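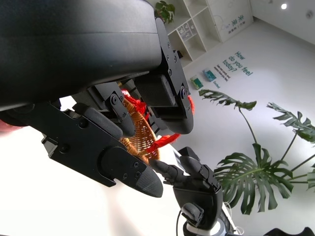

I've had the Lilbridge bread proofing box for five weeks now, and I've made more bread in that time than I did in all of last winter, so I figure I'm allowed to have opinions.

A little background first. My kitchen is cold. We're in the bottom half of an old duplex and the back wall never really warms up once October hits, and my dough used to just sit there sulking in the bowl all day. I tried the oven with the light on (too hot, and then I forgot and preheated it with a plastic lid inside - we don't need to go into that). I tried the top of the fridge. I tried wrapping the bowl in a heating pad, which worked fine until it shut itself off after two hours.

My friend Gifty Abubakari bakes for half her street and she swore by her folding proofer, so when the Lilbridge went on sale for $122 I caved. The Barrera one she has is nicer looking, but it was way more than I wanted to spend on something that is basically a warm box!

Setup took me ten minutes, and most of that was peeling tape. It unfolds like a suitcase, the sides click up, you pour a little water in the tray, set the rack on top and put the lid on. The manual is one big sheet folded up like a road map and the English side is fine. The controls are a dial and one button. I love a dial. My slow cooker has fourteen settings and I use one of them.

So does it work? Yes, really well. I set it to 78 for my regular sourdough and the bulk rise went from "who knows, maybe tomorrow" to five hours, every time. I stuck an oven thermometer inside for the first few bakes and it never wandered more than two degrees. Yogurt came out great too, thick and not too sour. I haven't tried tempeh and I'm not going to.

Size is where it gets a little tricky. One big mixing bowl fits with room to spare. Two oval bannetons side by side will go in, but only just, and if yours have a thick rim you may have to turn one sideways. My round nine-inch and a loaf pan fit together fine. If you regularly bake four loaves at once, this isn't your box, and you should look at something taller.

Things I don't love. The water tray is shallow and sloshes if you move the box with anything in it, so fill it where it's going to live. The cord is short - I had to shuffle the toaster over to get to an outlet. The lid fogs up, so you can't see your dough without lifting it, and every time you lift it you let the warm air out. I lift it constantly. I'm working on that.

Also, one of the corner clips on mine was cracked when it arrived. I emailed the company and Qiuyue Zou from their support team wrote back the next morning and had a new one in the mail that same day, no photos or receipt hunting required. That bumped it up a notch for me. I've waited a month for a blender lid from a much bigger company.

It folds down flat enough to slide in next to my cutting boards, though I'll confess it hasn't been folded since the first week. It lives on the counter now with a dish towel over it.

One tip if you get one: cut back your starter a bit. I kept using my cold-kitchen amount for the first three bakes and overproofed all of them. Flat as pancakes, still tasted good, made excellent croutons. I went down from 100 grams to 70 and that sorted it out.

Four and a half stars from me, with the half gone for that cord. If your kitchen is warm all year, save your money. If you bake in a sweater like I do, get it, and maybe wait for the sale. I've got rye going in tonight and I'll update this if it does anything weird.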